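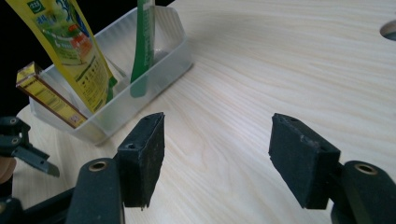

Looking after a wooden table

A wooden table that gets used for everything will pick up marks, and most of them can be dealt with at home in an evening. These are the methods we use at Walwood on the tables that come back to us, cut down to what can be done with things from an ordinary cupboard. They are meant for light woods such as beech, birch, ash and pale oak. Dark stained tables are a separate matter and have their own page.

Find out what finish you have

Put a drop of water somewhere out of sight, near a leg or under the overhang if the finish goes that far. If it sits up as a bead for several minutes you probably have varnish or lacquer. If it spreads slowly and leaves a dull spot which dries away, you have oil or wax. Bare wood drinks it straight in and goes dark.

Do this before anything else. Oil rubbed into a varnished table just stays on top and goes sticky, and you will spend twice as long getting it off again.

Everyday wiping

Wring the cloth out until it stops dripping. A wet cloth left in a heap is behind more black rings than any vase. Wipe along the grain, then dry with a second cloth. A little washing-up liquid is fine on any finish. Leave out the bleach sprays and anything described as a cream cleaner, which has grit in it.

Crumbs and sand should be brushed off first. Pushing them about under a damp cloth makes the fine scratches that show up when the sun is low.

White rings

A white ring means moisture in the finish and has usually not reached the wood. Leave it overnight, as many fade by themselves. If it is still there in the morning, lay a dry cotton tea towel over it and press with an iron on the lowest setting, no steam, for a few seconds at a time. Lift and look after each press. Stop when the ring has gone. Do not try this on anything veneered unless you are ready to have a bubble.

On a waxed table you can also rub the ring with a soft cloth and a dab of ordinary furniture wax, then buff.

Black marks

Black marks are in the wood itself, mostly from water and iron together – a tin with a wet base, a cast pan, steel wool that shed a few hairs. Oxalic acid crystals will lift them but need gloves, goggles and an open window, and the instructions on the tub followed to the letter. For a small mark on an oiled table, try lemon juice on a cotton bud first. Leave it ten minutes, wipe with clean water and dry. The patch will be paler than the rest until it is oiled.

Never use steel wool on oak. Use a nylon pad.

Grease and coloured sauces

Blot first. Rubbing spreads it. Cover fresh grease with cornflour or talc, leave it an hour and brush it away, then wipe with warm soapy water.

Turmeric, paprika, tomato and soy are harder. On varnish they normally wipe off if you get to them the same evening. On oil or wax they go in, and what you are doing is fading them over several days. Mix bicarbonate of soda and water to a thin paste, leave it on the stain for five minutes and wipe off. Repeat the next day. Turmeric also fades in daylight, so move the table to the window if you can lift it.

The better habit is a tray. Anything with a coloured sauce gets opened, poured and stirred on the tray, and the spoon goes back on the tray as well. Empty packets go straight in the bin, as a smear of oily marinade inside the torn corner will find its way out.
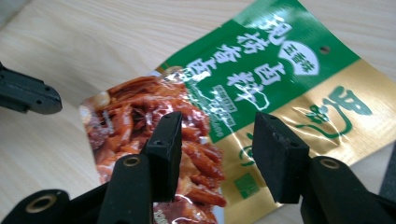
Sarmīte Venckus wrote in to say that the bicarbonate paste left a pale patch on her birch table and she wishes she had tested it underneath first. She is right, and the advice to test applies to everything on this page. Her patch was put right with two thin coats of oil, a day apart.

She also asked how long to wait before giving up on a soy stain. Four or five goes with the paste is enough. After that it is a job for sandpaper.

Light sanding

This is for solid wood with an oil finish only. Use 240 grit on a flat cork block and go with the grain, never in circles. Sand a wide area, fading out towards the edges, so you don't make a dip. Finish with 300 grit if you have it. Vacuum up the dust, wipe with a barely damp cloth and let the table dry for 60 minutes before oiling.

The damp cloth raises the grain slightly. If it feels furry afterwards, give it one more pass with the fine paper.

Re-oiling

Twice a year is plenty for most tables, once before the heating goes on and once in spring. We do ours in November because we forget in October.

Pour a small amount of oil on to a lint-free cloth and rub it in thinly. Wait a quarter of an hour and wipe off every bit that has not gone in. Most sticky tables we see have been given too much oil and not enough wiping. Leave overnight with nothing on it. Do the underside as well once in a while, which helps stop the boards cupping.

Oily rags can heat up and catch fire on their own. Lay them out flat and singly outdoors until they are stiff, or soak them in water and put them in a lidded metal tin. Don't screw them up and leave them in the kitchen bin.

Dents

A dent where the fibres are squashed but not cut will often come up with steam. Wet a folded cloth, lay it over the dent and touch it with a hot iron until it hisses. Let it cool, look, and do it again. It only works through oil or bare wood – varnish stops the steam getting in and may turn white. Dents with a torn edge need filler.

Tables used for jobs

If the kitchen table is also where bikes get mended and shelves get glued, keep an offcut of hardboard behind the door and put it down first. Ours is 62 cm on the long side and slides behind the fridge. Stick felt on the underside. Check the felt now and then for swarf and grit, and change it when it goes hard.

Glue drips should be left until rubbery and then lifted with a plastic scraper or an old bank card. Candle wax is the same, with an ice cube in a bag held on it for a minute. Ballpoint on varnish comes off with a little methylated spirit on a cotton bud, but be quick and don't use it on shellac.

Felt under pots and bowls

Unglazed pottery scratches. Turn over every bowl you keep on the table and feel the foot ring with a fingertip. If it is rough, rub it on wet-and-dry paper under the tap until smooth, or stick on felt dots. Cork mats are good under hot dishes so long as they are dry. A damp cork mat under a hot casserole will give you the white ring from the top of this page.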